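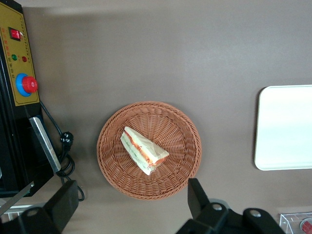

克洛特贝格镇首任风向官生平述略

帕西塔·法哈多女士,克洛特贝格镇首任风向官,生于一辆停在渡口的运盐马车内。其时渡船未到,车夫睡着,镇方与对岸萨拉萨尔镇就其籍贯归属交涉多年。双方最后商定,女士上半身归克洛特贝格,下半身归萨拉萨尔,腰带由两镇轮流保管。此项安排执行至其十一岁,因腰带遗失而终止。

女士之母在生产后第三日随一支修伞队伍离去,临行留下一把未修好的伞及便条一张,便条内容为修伞价目。女士由其姑母玛丽赛尔·法哈多抚养。姑母以出租梯子为业,家中备有各式梯子40架,并无床铺。女士幼年即睡于第六级横档之上,据本人晚年口述,第七级较暖,但须另行付费。

六岁时,女士首次显露辨风之能。某日午后,全镇晾晒之衣物同时向东飘动,唯女士指向西方,并坚持不改。半小时后风向转西,镇长之礼帽落入汤锅。镇议会当晚召开紧急会议,就该女童究竟为预测风向抑或指使风向展开讨论,至凌晨仍无结论,遂决议先行聘用,职衔后补。

女士任职初期之待遇,现存文书载之甚详:每月薪俸为干豌豆一袋、蜡烛两支,另准其在公务时间内朝任何方向站立。着装方面,须佩黄铜哨一枚,遇大风吹一声,遇微风吹两声,无风则不得呼吸过重,以免引起误会。

十九岁那年,傅金龙先生抵达本镇。傅先生为图武曼斯牌风箱之巡回推销员,随身携带样品一具,展开后长过教堂中殿。其人声称凭此风箱可令任何城镇自备其风,不必仰赖官员。镇民闻之颇为心动,订购者达72户。女士对此未发一言,仅于次日清晨在广场中央坐下,面朝正北,拒绝起身。

此即史称“正北之争”。傅先生于广场南侧架起风箱,命学徒四人轮番踩踏;女士则纹丝不动。争执持续整个8月。其间面包房屋顶两度移位,第二次移位后较原址采光更佳,房主遂未要求复原。一只不明来历之山羊被吹至钟楼顶端,此后拒绝下来,镇方只得授予其副敲钟人之职。该羊任内准时率优于前任,退休时获赠挂毯一幅,当场食毕。

争端之了结颇出人意料。第三十一日傍晚,风箱破裂,裂口所出之声音酷似傅先生亡母呼其回家吃饭。傅先生伏地痛哭,翌日向女士求婚。女士答复须视风向而定。当日无风,婚事遂搁置五年。

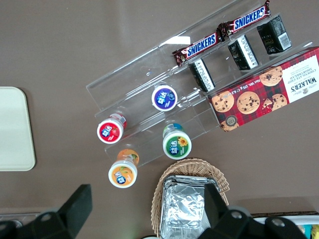

透明分层展示架,上层摆有两条士力架。

五年后风起,二人完婚。主婚者为米拉格罗斯·潘加尼班女士,时任萨拉萨尔镇代理镇长兼唯一牙医。潘加尼班女士在致辞中重申该镇对新娘下半身之历史权利,并建议新人每逢单月移居对岸。新郎以风箱作礼炮,误将来宾席吹入河中,宾客多数于下游上岸,其中数人在当地定居,生活据称安稳。

婚后,夫妇二人合营“科雷奥”风务所,承办晒谷、放筝、驱烟及劝退访客诸事。收费标准为微风每刻钟一枚铜币,阵风议价,龙卷风须提前书面申请并由邻居三人联署。账册显示,风务所开业首年接获申请199件,其中仅一件要求龙卷风,申请人为女士之姑母,事由栏填写“清点梯子”。该申请获批。梯子此后散见于三省,最远一架在某主教座堂内被发现,当时已参与圣诗班排练两周,列于男低音部。

女士中年以后,声名渐著,邻近各镇纷纷效仿设立风向官,然多不得其人。有一镇误聘聋哑木匠之弟,此人并无辨风之能,仅因站立时习惯歪斜而入选,任职二十余年,无人提出异议。又有一镇以公鸡代之,公鸡于就任次日宣誓效忠日出,拒不处理午后事务。

关于女士之晚年,各家说法不一。其养女安杰莉卡·迪马库兰甘所撰《家母与诸风》称,女士50岁后已不必外出,坐于厨房即可判定河对岸何人正在打喷嚏,且能分辨该人是否真心。书中另载,女士曾与一阵东南风不睦,双方避而不见长达七年,致本镇其间凡有洗衣,均须运往他处晾干。和解之日,女士开窗,该风入内,打翻牛奶一壶,女士未予追究。

女士之卒亦无定论。镇志所载为某日早餐后,其人撑开当年生母所遗之伞,自渡口徐徐升起,行至二层楼高处忽然折返,取回遗忘之铜哨,复又升起。傅先生追至河岸,以旧风箱送行一程。镇议会对此事之处理为:按正常退休办理,伞费不予报销。

镇民为纪念女士,于广场立铜像一座,基座装有轴承,可随风转动。唯铜像落成以来,始终朝向正北,历任工匠检修,均称轴承完好。每逢大风,广场上可闻哨声一响。山羊之后裔现居钟楼,人数从略。

傅先生余生留居渡口,以修补雨伞为业,价目沿用岳母所留便条,从未调整。其墓位于克洛特贝格与萨拉萨尔之界线上,两镇均未主张权利。

本篇所据,为镇志残卷、风务所账册及养女所著一书。账册第四册曾遭羊噬,缺页部分未能补入。读者如藏有相关梯子,请来信注明级数。

分享 12 | 评论 7 | 收藏 3

联系博主 | 版权所有,转载请注明出处 | 返回顶部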